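Pivwood Rectangular Basket, Medium

Handwoven by Brameo for the Pivwood kitchen line. Holds fruit, bread rolls or folded napkins. The rim is bound twice, so it keeps its shape when carried by one side.

Item no. 1000
Height: 4 inches
Weight: 200 grams
Care: wipe with a damp cloth, dry in the shade - do not soak
Price: $47, lid sold separately

Orders placed before noon on Thursday ship the same week. Returns go to the Traron warehouse.

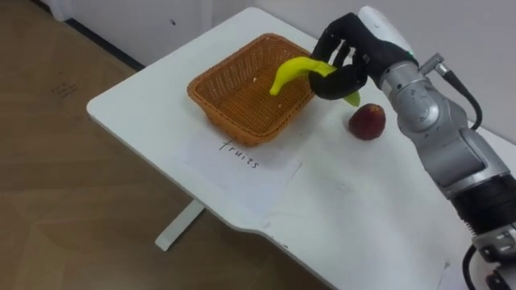
A buyer going by Hordiienko wrote that the medium was smaller than expected for bread but fine for a week of fruit, and asked for a deeper size.

The large is back in stock in March.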